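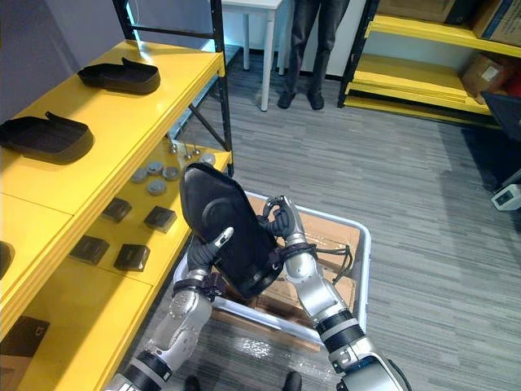 How to sort small parts on a two-level shelf (and get them into a bin in one piece)

Fri 31 March

Every workroom has a shelf where small parts go to be forgotten. Ours held 3,000 items at its worst, if you believe the Zusard spreadsheet, and I only believe it on good days. What follows is the routine we settled on for molded parts and loose hardware. It takes an afternoon the first time and much less after that, provided people leave the shelf alone in between, and they won't.

What you need

A shelving unit with at least two levels. Bright yellow is good, as black parts show up on it from across the room and so does the dust.
A shallow plastic bin with a rim you can get your fingers under.
Cardboard. You already have too much cardboard.
A marker and a roll of tape.

Step 1. Clear both levels

Take everything off. You'll want to leave the three things that are "already in the right place." They aren't. Wipe the surface, let it dry, and resist the urge to start reading old packing slips.

Step 2. Big parts up, small parts down

Put the large molded pieces on the upper level, with space between them so you can lift one without knocking its neighbor onto the floor. Give the lower level to the hardware. Our old system was the reverse, and we spent most of October on our knees looking for pins under the bench.

Step 3. Lay the hardware out by shape

Forget part numbers for now. Blocks with blocks, discs with discs, pegs with pegs. Square things go in rows and will stay there all week. Round things have their own ideas, so keep them well back if your shelf has no lip.
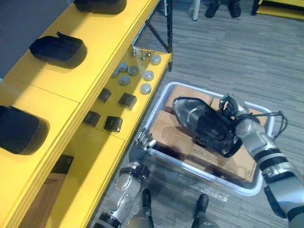
Shoe-shaped trays on the upper level; blocks, discs and pegs on the ledge below.

Thu Từ wants a divider between each group, and on a deep shelf she's right. On a narrow ledge a hand's width of bare surface does the same job and never gets lost. If you do use dividers, cut them low. We tried the Gazi inserts, which were so tall that you had to know what was behind them already.

Step 4. Line the bin

Hard plastic parts sliding around in a hard plastic bin make a terrible noise and pick up scuffs. Cover the base with cardboard first. Flattened panels will do. Small boxes set close together work better if you have them, because they raise the parts nearer to the rim and you don't have to fish. Old shipping labels and logos can stay.
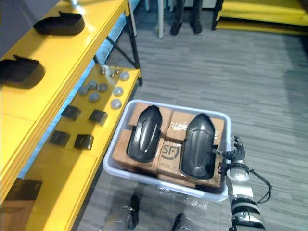
Lay long pieces lengthwise, with the tapered ends all facing the same way. Head to tail looks cleverer and saves almost nothing, and any little side tabs will find each other and lock. Leave a gap down the middle. If a part has to be pushed to fit, it belongs in the next bin.

Use two hands for anything bigger than a shoe. Bring it over the bin, tip it to the angle you want, then lower it. Dropping it the last inch is how we got a box labeled "Dikden, cracked."

Step 5. Check the floor

Do this before you move the bin, and do it from low down. Gray carpet was chosen for our room by somebody who never dropped a silver pin on it. Look along the pile with the light in front of you and the small metal bits will usually give themselves up.

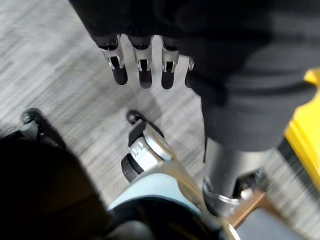

Sweep a magnet over the area if your hardware is steel. If it isn't, use your palm, slowly, and take your rings off. Loose sleeves should be pushed up too – a cuff will drag a row of pegs off a ledge and you'll blame whoever was standing nearest.

Step 6. Label the bin, then the shelf

Write what's in it and the date, large, on the short side. Under a Nutemum contract we once labeled 200 bins on the lids and then stacked them 8 high. The labels were excellent. We saw the top ones quite often.

Mark the shelf edge with tape as well, so an empty spot tells you what is missing. Replace the tape when it curls.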